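Folding and Storing T-Shirts: Frequently Asked Questions
Vastside Linen and Laundry Service -- Household Help Pages
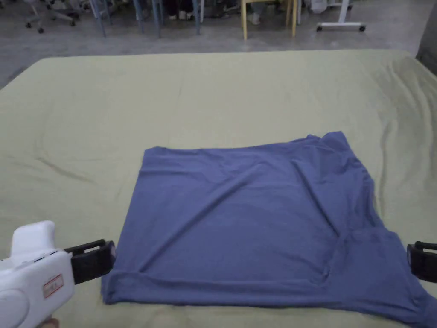 These answers apply to short-sleeved knit shirts in cotton or a cotton blend. Dress shirts, knitwear and anything with a stiff collar are covered on separate pages. Last revised Feb 13, 2025.

Can I fold on a bed, or do I need a table?
A bed is fine. Pull the fitted sheet tight first and work near the middle, where the mattress gives evenly. A table gives a sharper crease, but most home closets do not call for one. Clear the duvet and pillows off the part you are using.

Which way up does the shirt go?
Face down, collar away from you. Smooth it from the centre out to the side seams with a flat hand. Wrinkles left in at this stage will be pressed into the stack.

What is the standard fold?
Bring one side in toward the centre line, then lay the sleeve back on itself so it stays inside the folded edge. Repeat on the other side. You should now have a long rectangle, the same width at the collar and the hem. Fold the hem up to just below the collar, then fold once more if the drawer is shallow.

My sleeve keeps sticking out past the edge. Why?
The side was folded in too far or the sleeve was not turned back before the hem came up. Open the last fold only, lay the sleeve flat along the body, and close it again. You do not have to start over.

One corner stays bunched. What do I do?
Lift the corner, pull the shoulder seam straight and set it down. A bunched corner at the top is usually the shoulder seam doubled under. If it keeps coming back, the shirt may have twisted in the wash. Shirts with twisted side seams will never fold square; line up the hem and let the seams go where they like.

Why is the hem thicker than the rest?
The hem is already a double layer, and folding adds to it. In a tall stack, turn every second shirt end for end so that the pile stays level.

Should shirts be completely dry?
Yes. Check the collar rib, the underarm seams and the hem by hand. If any of them feels cool, hang the shirt for a while longer. Damp shirts folded into a closed drawer pick up a smell that takes another wash to remove.

Flat stack or upright in the drawer?
Either. Upright storage needs the extra fold and a drawer that is reasonably full -- half-empty drawers let the shirts slump. Flat stacks suit open shelves. The Proltis drawer dividers we sell fit both arrangements and can be cut to length with household scissors.

Does the colour matter when stacking?
Only for new, strongly dyed shirts. Wash them 2 times before storing them against white or pale items.

How do I get my shirts folded this way in a Vastside order?
Choose "Flat fold" on the order form. "Boratora fold" is our name for the upright version and costs the same. If neither is selected, shirts come back on hangers.

Who do I contact about a folding problem?
Write to Ute Janssen at the service desk and include your order number. Bulk and workwear accounts go to Hammad Warraich.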